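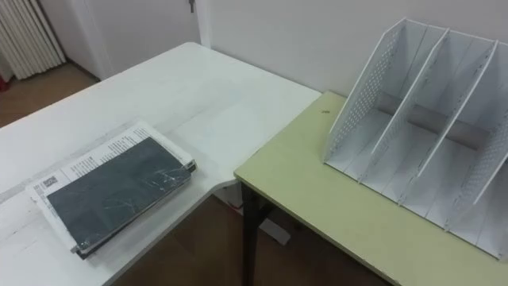 Papers and a dark booklet on a white desk

Chapter 3
How a Bill Becomes a Law

Every law starts as somebody's idea, and following one through a legislature is great fun once you know the stops! In this chapter we trace a ferry safety bill through the Volamholm assembly, which has 2 houses. 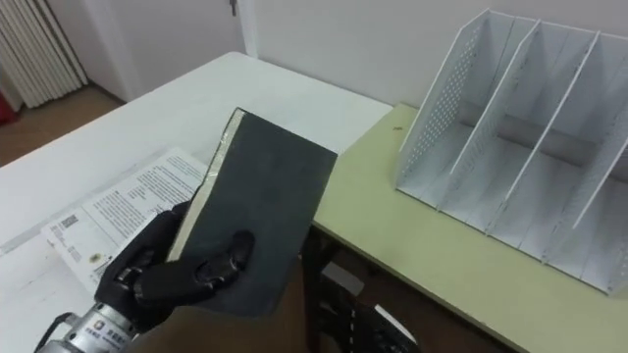 Photo: Farah Rondonuwu

Most bills go to committee first. Members hear from witnesses, argue over wording - sometimes over a single comma - and vote. The ferry bill picked up 37 amendments before it reached the floor. As you read, watch who gets to speak at each stage, and who decides when the talking stops.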